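Demonstration collection (robot learning)

Demonstration collection is the gathering of recorded examples from which a robot control system is trained. In each example, usually called an episode or a demonstration, a person guides a robot or a hand-held gripper through a task while sensor readings are stored. The recordings are later used to fit a policy, a program which takes in what the robot senses and gives out the movement it should make next. The method is closely tied to imitation learning and is sometimes treated as a branch of it, although the same recordings can also be used for planning, for testing and for training models that predict future frames.

Terms

An episode is one attempt at a task from a stated starting condition to a stated end. A step is one time-stamped row within an episode, normally holding one frame from each camera, the position of each joint and the opening of the gripper. A session is a run of episodes gathered by one operator at one station without a change of hardware. Usage differs between groups, and in some older manuals "trial" is used for episode and "block" for session.

Methods of gathering

In teleoperation, the operator moves a leader device and the robot follows. The device may be a smaller copy of the arm, a pair of hand controllers or a glove. In kinaesthetic teaching, the operator takes hold of the arm itself and moves it, which gives smooth paths but places the operator's hands within view of any fixed camera. Hand-held collection does away with the arm, and the operator carries a gripper fitted with a camera. This last method is cheaper per episode, but the reach and speed limits of the final robot have to be applied afterwards.

The Willel station, described in internal notes by Ngan-ling Lai and Chih-ming Chu, is an example of a teleoperated layout built for bin picking. Stock is held in open bins on steel racks, and the operator is asked to take one item per episode.
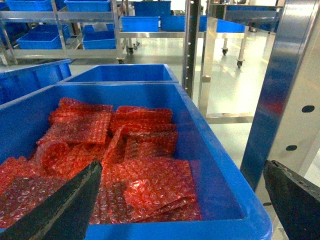

Bubble wrap bags in a blue bin, seen between the open gripper fingers.

Wrist view

A camera at the wrist moves with the gripper, so the fingers keep nearly the same place in every frame while the background changes. This gives the policy a steady reference for where the tips are in relation to the item. The drawback is a narrow field of view. When the gripper is low over a bin, the camera may lose sight of the rim, and in the last part of a grasp the item itself may be hidden by the fingers. Most stations pair the wrist view with at least one fixed camera for this reason.

Ming-te Hsieh's handbook for the Liao programme sets out three checks for a wrist camera before a session: that both fingertips are in view when the gripper is open, that exposure is locked, and that the lens has been wiped. Exposure is given the most space. With automatic exposure left on, a bright reflection can darken the rest of the frame for several steps, and a policy trained on such frames may come to treat the change in brightness as a signal.

Choice of items

Soft and thin packaging is often chosen for demonstration work, being hard to handle by fixed rules. A bag may fold, slip or cling to its neighbour, and its outline gives little guide to where it can be held. Translucent surfaces add a further difficulty in that depth sensors return gaps or false distances. Rigid boxes, by contrast, can often be picked by a geometric planner and are used mainly as a control set.

The state of the pile is also recorded as a condition. A full bin offers many possible grasps, and an operator will tend to choose the easiest. A nearly empty bin calls for grasps near walls and corners. If episodes are gathered only from full bins, the policy will usually fail on the last few items. The common remedy is to run each bin down to the floor before refilling it and to log the fill level at the start of every episode.
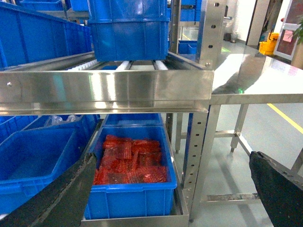
Station layout has a strong effect on what the finished data set contains. A single bin on a clear bench gives clean recordings, but a policy trained on them may not carry over to a rack where other bins stand close by. Storage on several levels adds approach paths that a bench does not require. Where the working bin sits on a lower level with a shelf rail directly above it, as with the bin of red pieces here, the operator must bring the gripper in from the front at a slant, and the episodes will hold few straight downward grasps. Yaowalak Thepsuriya has argued that shelf height should be stored as a field of its own, as it explains more of the spread in approach angle than the identity of the operator.

Session size

The amount of data needed depends on the task, the model and the variety of starting conditions. In the Clakbridge series, a session was fixed at 16 episodes, after which the operator rested for 5 minutes and the bins were rearranged. The series closed with 4000 accepted episodes. Longer sessions had been tried in August and were dropped when path length was found to rise towards the end of each one.

Review and labelling

Each episode is reviewed before it enters the training set. Reviewers mark the outcome, the step at which contact is first made and any fault, such as a dropped frame or a double pick. Practice differs on failed grasps. Some groups discard them. Others, following Pao-chu Su, keep an episode in which the operator fails and then recovers, and discard only those that end in failure. The Hatura format, revised on 25 August 2022, has 17 fault codes and allows more than one to be given to the same episode.

See also

Imitation learning
Bin picking
Teleoperation
Data set shift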